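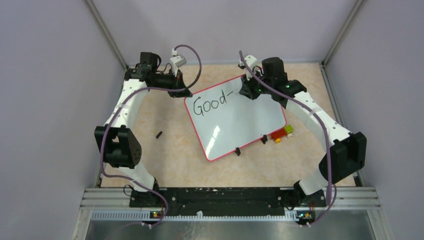
Ball bench, Saturday: pressure loss and rebound, Luldale match balls

Started 8:40. Bench cleared, drop tower plumbed, floor plate wiped down and left to dry before anything was dropped on it. Room heater off since last night so the balls and the plate should be at the same temperature.

Lot under test is the 21 balls that came back from Luldale after the women's qualifying rounds. Mix of two models, Marquez (thermally bonded) and Stirka (stitched). All marked next to the valve with the lot letter and a serial. Two of the Stirka serials had rubbed off, re-marked them in silver pen as S-X and S-Y so they do not get mixed up with the training balls in the cage. Their match history is lost, so they are in the data set for rebound but not for anything that depends on hours played.

Complaint from the ground was that balls were "dead" in the second half. No pressure readings were taken at halftime, so the complaint cannot be tied to a number. What can be checked here is whether the balls lose pressure faster than they should, whether rebound drops off more than the pressure explains, and whether one model is worse.

Gauge check

Proline digital gauge against the water column, low, middle and top of range. Low and middle points agree to the last digit. Top point reads slightly high, same direction as last time and same size, so no change to the correction. Correction applied in the sheet, not on the gauge. Please do not zero the gauge with the needle in a ball, the offset stays in memory until the battery is pulled.

Needles: used the thin set throughout. The thick needle leaks a little on the way out of the Marquez valve and the loss is large enough to show in the reading. Glycerin on every insertion.

Procedure

Inflate to the midpoint of the allowed range, wait for the pressure to settle, top up, read. Each reading costs a small puff of air, so every ball gets the same number of insertions whether the reading is needed or not. Balls sit on foam rings with the valve up between readings. Rebound from the standard height onto the steel plate, valve up at release, height taken off the side camera against the scale. Valve-down drops are scattered and were thrown out last season, do not bring them back.

For wear, 50 strikes on the kicking rig at the low speed setting, then rebound again, then 50 at the match setting, then rebound and pressure. The rig foot was re-covered before the run. Old cover had a seam right on the contact patch and was marking the panels.

Only one ball of each model went through the wear sequence today. The rest got pressure and rebound only.

Results so far

Pressure hold, all balls: the Marquez balls are tightly grouped. Every one is inside the loss we would accept over the waiting period. The Stirka balls split into a main group that looks the same as the Marquez and 2 that are clearly outside it. Those were leak tested in the tank. One bubbles at the valve, slow and steady. The other shows nothing at the valve and a fine line of bubbles along a seam, visible only when the panel is pushed in by hand. Pulled both from the lot and tagged them red.

Rebound at nominal pressure: no difference between models that I would defend. The stitched balls have more spread from drop to drop on the same ball, probably from which panel junction lands. Rotating the ball a quarter turn between drops and taking the median cleans most of it up.

Rebound at reduced pressure: falls with pressure on a nearly straight line for both models down to the bottom of the allowed range, then steeper. A ball that starts at the low end of the range and leaks like the bad valve would be below the knee of that curve by the second half. That fits the complaint without needing anything to be wrong with the ball material. It does not prove it.

After wear: Marquez unchanged within the repeatability of the drop. Stirka grew slightly in circumference and lost a little pressure, which goes together. Topped back up to nominal and the rebound came back. No visible seam damage under the lamp.

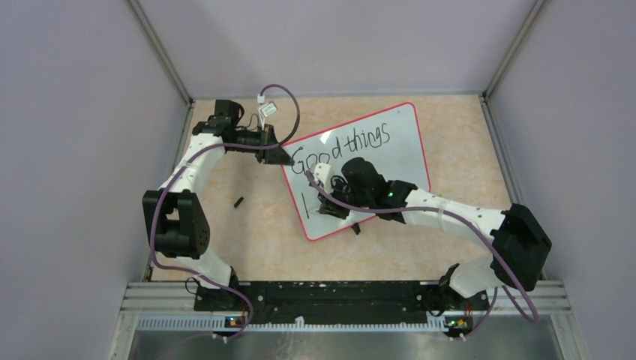
Whiteboard, "Good things" in black marker.

Problems

Side camera dropped frames on the third batch. The peak of the bounce was missing on several drops, and interpolating across the gap gives a number that looks fine and is not. Those drops were repeated. Moved the recording to the internal disk and it did not happen again. Flagged rows in the sheet are the originals, kept for the record, excluded from the medians.

Release cup on the tower is sticking on one side. Puts a little spin on the ball, visible on the slower footage. Shimmed with tape for today. Needs a new spring, part is in the drawer under the lathe if the label is right.

Water absorption was on the plan and was not done. The tank was needed for the leak test and I did not want to run soaked balls and leak checks in the same water. Put it on next session, and weigh dry before anything else touches the ball.

Notes on the field side

Asked Luldale for the pump log. There is one, but it records who inflated the balls and not to what. Sent them a blank sheet with a column for pressure before kickoff and one for halftime. If they fill in only one of the two, halftime is the more useful. Their hand gauge is a dial type and has not been checked against anything. They will send it with the next crate and it can go on the water column after the Proline.

Also asked which end of the allowed range they inflate to. Answer was "firm," which I have not entered anywhere.

Cold is the other open item. The evening matches were played well below room temperature and a ball filled in a warm kit room will read lower once it has been outside for a while. The gas law part can be computed, the bladder part has to be measured. Fridge is large enough for one ball at a time with the middle shelf out.

To do

Replace release cup spring, then repeat the first batch as a check on the shim.
Cut open the Stirka with the seam leak, but only after it has been weighed and photographed.
Swap the valve on the other one and rerun pressure hold.
Order thin needles, down to the last pack.
Cold run, one of each model, overnight in the fridge, read within a minute of taking it out.
Copy the correction for the top of the gauge range onto the label on the case.

Stopped 5:15. Balls left on the rings at nominal, do not top up. Next reading goes in the same column as today's last.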